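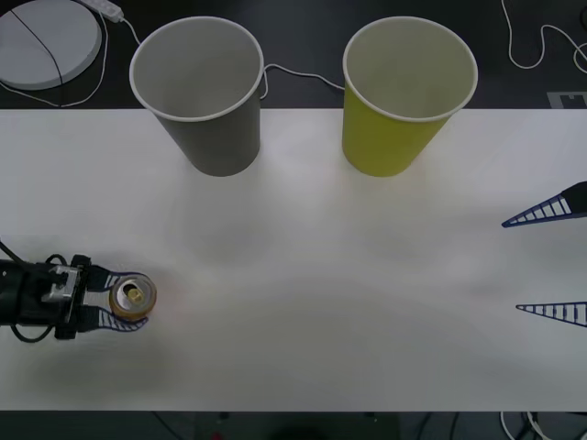 Figure 1. Two paper cups, one gray and one yellow-green, and a small beverage can at the white table.

Likholm Beverage Service Project
Progress Report to the Berero Fund
Prepared by Zahira Saragih, Project Lead
6 April 2018

1. Purpose of this report

This report covers the first funded period of the Likholm Beverage Service Project, which opened in January. It describes the work completed on the small drinks table in the Likholm day center, the changes made to the original plan, the use of funds to date, and the work proposed for the next period. It follows the headings requested in the grant letter.

2. Background

The Likholm day center serves older adults who attend for a morning or an afternoon session. Before the project, drinks were poured in the kitchen and carried out on trays at fixed times. Guests who arrived late or who wanted a second drink had to ask a member of staff. The attendance survey carried out before the application showed that many guests did not ask, and staff were concerned that some were drinking too little during a session.

The project was funded to test a simpler arrangement: a table in the main room where a guest can find a cup and a small can at any time, with help available for opening and pouring. The grant covers furniture, supplies, staff hours for setup, and a short evaluation.

3. Work completed

3.1 The table

The serving table has a plain white top with a matte finish. The first table proposed had a patterned surface, and two staff members pointed out that guests with low vision had trouble finding a light-colored cup on it. The order was changed before delivery at no cost to the project. The supplier, Cemard, also agreed to take back the patterned cloths that had been bought to go with the first table.

The tabletop is wiped down before each session and again at the close. Cleaning supplies are kept in the kitchen and not at the table itself.

3.2 Cups

Paper cups in solid colors were chosen in place of the clear plastic cups used previously. The cups shown in Figure 1 have a white rolled rim and a light interior. Staff report that the rim is easy to grip and that the light interior makes it easier for guests to judge how full a cup is when the drink is dark. It is less helpful with water, and this point is taken up in section 5.

Color is used to separate two kinds of service. Gray cups are for drinks served as they come. Yellow-green cups are for guests whose care notes call for a thickened drink or a reduced portion. The two colors are set out with a gap between them so that a guest or a helper does not pick up the wrong one by reaching across. Cups are placed upright, toward the far side of the table, which leaves the near side open for pouring.

The color rule is explained to each new guest on arrival and is written on a card kept with the sign-in book. One mix-up was recorded in the first weeks, when cups of both colors had been stacked together in the cupboard. The stacks are now stored on separate shelves and no further mix-up has been recorded.

3.3 Cans

Small cans replaced the large bottles that had been shared among guests. A small can holds a portion that most guests finish in one sitting, and it does away with half-used bottles standing open through the afternoon. The pull tab remains a difficulty for guests with arthritis. Staff open cans on request, and a supply of tab lifters has been ordered from Ogura.

The center opened its first can order with 800 cans. Deliveries have been regular, although the second delivery was split in two because of limited storage space behind the kitchen.

3.4 Staff preparation

A total of 12 staff members completed the preparation session. The session covered hand washing, the cup colors, safe opening of cans, and the recording of drinks on the daily sheet. Kitchen staff asked for a shorter written version, and a single-page guide is now in use.

4. Early findings

The daily sheets have been kept for 28 sessions. Sheets for two of these were incomplete and have been left out of the comparison. On the remaining sheets, requests for a second drink are higher than in the period before the project, and more than 20 guests now take a drink outside the former tray times. These findings are preliminary. The earlier records were kept less carefully, and part of the change may come from better recording.

Staff comments have been largely favorable. Several noted that guests now stop to talk at the table. Kitchen staff reported less tray washing but more empty cans to sort, and a second recycling bin has been requested from the center's general budget.

5. Difficulties and changes to the plan

Delivery of the tab lifters is late. Ogura has confirmed the order but has not yet given a firm date. Until they arrive, a member of staff is assigned to the table during the busiest part of each session.

The light interior of the cups makes water hard to see. We have asked Cemard for samples with a printed fill line inside the cup. If the samples are suitable, they will be tried in both colors before a full order is placed.

The evaluation interviews planned for the end of this period have been moved to the next one. Guests needed more time with the new arrangement before being asked about it — a view shared by the center's nursing lead.

6. Use of funds

Spending on furniture is complete and came in under budget. Spending on cups and cans is in line with the plan. Staff hours for setup ran slightly over, and we ask the Fund's approval to cover the difference from the furniture line. No change to the total grant is requested. A full statement of accounts is provided separately.

7. Next period

The interviews with guests and family members will be held first, followed by the trial of the lined cups. The daily sheet will be revised to include a column for drinks left unfinished. A decision on a second table, near the garden door, will be put to the Fund with the next report, together with a cost estimate from Cemard.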